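Home | Opinion | Materials | Archive | Contact

Thin fabric is folded badly in most workrooms, and the fault lies with the method. The usual instruction is to lay the piece flat, smooth it and fold in halves. On a long, narrow strip this needs a clear table the full length of the cloth, and few rooms have one.

I would argue for folding in the hands. Hold one end high, take the other end low and put a light tension on the length before making the first fold. Twists show up at once, as do doubled edges – faults that a table top tends to hide. The lower hand then comes up to meet the upper one, and the fold drops under its own weight.

The objection, raised when Skirkelura printed its storage notes, is that hanging cloth stretches. With heavy knits I accept that. A light strip weighs too little for it to matter, provided the grip is loose and the pull is brief.

Gloves are a separate question. Smooth ones slip on fine cloth and encourage a tighter grip, which leaves creases. A knitted or brushed surface holds with less pressure, though it should be checked for snags and loose fibres first. 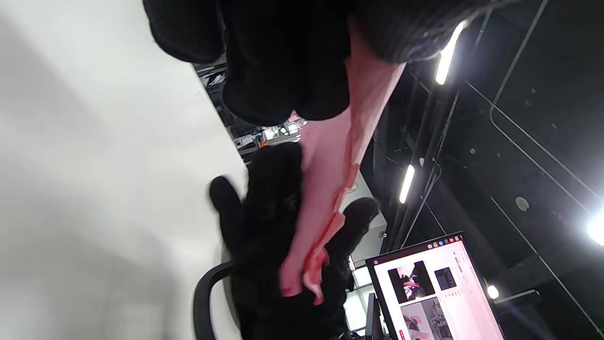 Creases near the ends should be opened out by hand before the strip is put away. Pressing them later takes longer and fixes any that were missed.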